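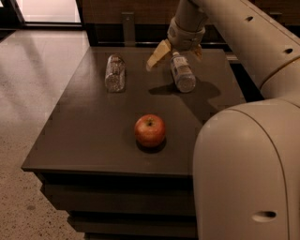

A two-finger gripper over one of two plastic bottles, with an apple on the same table.

The equipment office at Candau has 30 requests before it for the coming year, and the largest is for a second robot arm. The head of the office, who asked to be quoted by post only, said that the purchase price had taken up the least of the discussion.

"The arm is one line in the budget," the head of the office said. "The grippers, the spare fingers, the service contract and the floor space are the other lines, and they come back every year."

Candau received offers from two suppliers, Chatzigeorgiou and Grorov. The Grorov offer was lower, but left out training for staff. Adding it brought the difference down to 531 euros.

Asked why the trials use bottles and fruit, the head of the office replied that the Duvuvberg site would be handling mixed goods. "We wished to budget for the objects we shall have. A round item and a clear bottle may call for different fingers, and each set must be paid for."

A sum of 3,974 euros has been set aside for replacement parts, to last 4 years. The office expects to place its order in September, once the Duvuvberg site has confirmed its power supply.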